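## Chapter 6: What the Back Cover Is For

I pick up a book the wrong way round more often than I'd like to admit. I set one down on the table, go and make tea, and when I come back it's the back cover I end up reading. Plenty of people shop for books like this too, which is why I want to spend a whole chapter on the side most design courses rush through!

When I started at Termont, a small press with 400 titles on its list, my first job was writing back cover copy. I wrote 1143 words for a gardening book (I was very proud of them) and my editor sent them back with one line: "Where does the barcode go?" Fair question. The back has to hold the sales text, the barcode, the publisher's logo and, these days, often a QR code as well - all on one small rectangle of paper.

So before you read on, grab any paperback near you and lay it face down on a table. Look at where the paragraphs sit, how small the type gets, and what has been pushed toward the bottom. Keep it beside you, as we'll come back to it in Section 6.1.

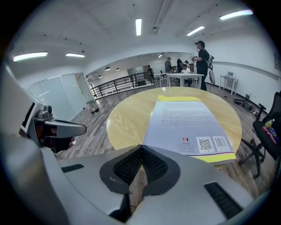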